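Vullow Shades opens second showroom, and yes, there will be coffee

FOR RELEASE IN NOVEMBER

Hi, I'm Efraín Cabrera, and I run Vullow Shades. I've been putting up awnings, roller blinds and plantation shutters for long enough that my knees complain on ladders, so it makes me very happy to tell you we've taken the old tile store at 326 Zarkov Street and turned it into our second showroom!

We open the doors at 9 in the morning and we'll stay until people stop asking questions. There are 80 fabrics on the wall that you can take down and hold up to the window (please do, colors look completely different in daylight). Out back we've got 6 full-size patio awnings, all hooked up, so you can run them in and out as often as you like. My crew has already done this more than any customer ever will.

I get asked a lot why we'd bother with a second place when so many folks order blinds online. Well, a good part of our week goes to fixing windows that were measured wrong the first time. An inside-mount blind that's a quarter inch too wide just doesn't go in. So we measure every opening ourselves, top, middle and bottom, and if we get it wrong we pay for the new one.

Yi-chun Tse will be managing the showroom. She's been our lead measurer since we had one van, and she told me, "I want people to come in with a phone photo of the ugliest window in their house. Those are the fun ones." Wai-kit Fu is heading up the awning installs, and Gilberto Ospina is moving over from our Kaken Avenue shop to look after repairs, including brands we didn't sell you.

We're also bringing in the Choi line of honeycomb shades, the cordless ones, which I've had in my own bedroom all summer and really like. They come in light filtering and room darkening, and the top-down version is great for a street-facing bathroom.

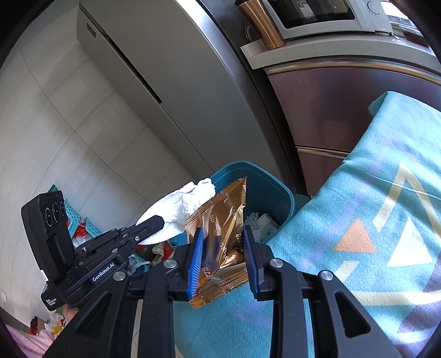 For opening month, anyone who books a home measure at the new showroom gets $400 off a motorized awning, installation included. The measure is free and you don't have to buy anything. Bookings for spring installs are open now, and April usually fills up first.

Kaken Avenue stays open with the same hours and the same phone number.

Press questions can go to Horácio Magalhães at the Zarkov Street showroom. Everybody else, just come on by!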